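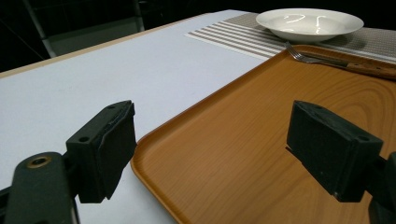

Figura 1 — Tabuleiro cor de laranja com acabamento a imitar madeira, sobre tampo branco.

Relatório de projeto — Ictiologia e Ecologia de Água Doce
Comunidade piscícola da ribeira de Stosska: composição, distribuição por habitat e estrutura de tamanhos
Autores: Noemi Fitzsimmons, Kenji Alcantara, Ezekiel Nguyen-Tran
Orientação: Esperanza Obi
Entregue em segunda-feira, 3 de setembro

1. Introdução

A ribeira de Stosska é um afluente de pequena dimensão do rio Jalance, com regime marcadamente sazonal. No verão o caudal reduz-se e o leito fica dividido em pegos separados por troços de escoamento superficial muito fraco. Este tipo de sistema alberga em geral poucas espécies, com predomínio de ciprinídeos e leuciscídeos reófilos, e é sensível à introdução de espécies de águas paradas.

O único levantamento anterior de que tivemos conhecimento é o de Ignacio Van Dusen, limitado à zona da foz. O presente trabalho alarga a amostragem ao troço a montante do açude de Pliltanach e compara a ocorrência das espécies dos dois lados dessa estrutura.

2. Área de estudo

Foram definidas quatro estações, duas a jusante do açude (E1 e E2) e duas a montante (E3 e E4). E1 situa-se junto à confluência com o Jalance, em fundo de areia e vasa, com vegetação emergente nas margens. E2 corresponde a um troço corrente com seixo. E3 fica no regolfo do açude, com água quase parada. E4, junto à ponte de Ambrose, tem fundo de cascalho e blocos e galeria ripícola bem conservada, sobretudo amieiro e freixo.

A altura do açude impede a passagem de peixes para montante com caudal normal. Não existe dispositivo de transposição.

3. Material e métodos

A amostragem decorreu em maio, antes da redução estival do caudal. Em cada estação efetuou-se pesca elétrica com aparelho portátil, a vau, num troço de 90 m, em passagem única e de jusante para montante. A autorização de captura para fins científicos foi obtida pela orientadora.

Os exemplares foram mantidos em recipientes com arejamento, identificados até à espécie, medidos (comprimento total, em milímetros) e devolvidos ao local de captura. A identificação baseou-se na posição da boca, na presença e número de barbilhos, na forma do bordo da barbatana dorsal e na contagem de escamas da linha lateral. Nos juvenis de barbo com menos de 28 mm a contagem de escamas não foi considerada fiável e o registo ficou ao nível do género.

Em cada estação mediram-se ainda a temperatura da água, a condutividade, a profundidade média e a velocidade da corrente.

4. Resultados

4.1. Composição

Foram identificados o barbo-comum (Luciobarbus bocagei), o escalo-do-norte (Squalius carolitertii), a gambúsia (Gambusia holbrooki) e a perca-sol (Lepomis gibbosus). As duas primeiras são nativas; as restantes são exóticas e originárias da América do Norte.

4.2. Distribuição

O escalo ocorreu em todas as estações e foi dominante em E4. O barbo esteve presente em E1, E2 e E4, com os maiores exemplares em E2. A perca-sol foi capturada em E1 e E3, sempre próximo de vegetação submersa ou de raízes. A gambúsia limitou-se às margens de E1, em água muito pouco profunda.

4.3. Estrutura de tamanhos

Em E4 o escalo apresentou várias classes de comprimento, incluindo juvenis, o que indica recrutamento local. Em E3 faltaram as classes menores. O barbo de E4 estava representado apenas por adultos — a amostra é demasiado pequena para se concluir que a espécie não se reproduz a montante.

5. Discussão

A presença de perca-sol no regolfo não se explica por dispersão natural a partir da foz, dada a ausência de passagem no açude. A hipótese mais provável é a introdução direta, mas não dispomos de dados que a confirmem. A ausência de juvenis de escalo em E3 é compatível com predação pela perca-sol e também com a simples falta de substrato de postura; o desenho de amostragem não permite separar os dois efeitos.

A gambúsia não foi detetada acima de E1. A pesca elétrica é pouco eficiente para peixes desta dimensão, pelo que a ausência deve ser lida com reserva. Seria útil complementar com camaroeiro nas margens de E3.

A passagem única não permite estimar densidades absolutas. As comparações entre estações referem-se a ocorrência e dominância relativa. A turvação em E1 terá reduzido a capturabilidade das espécies de fundo, incluindo o barbo.

6. Trabalho futuro

Propõe-se repetir a amostragem no final do verão, quando os peixes se concentram nos pegos, e acrescentar uma estação acima da ponte de Ambrose. A análise de conteúdos estomacais da perca-sol em E3 ficou fora do âmbito deste projeto.

Anexo A — Fichas de campo por estação
Anexo B — Chave de identificação utilizada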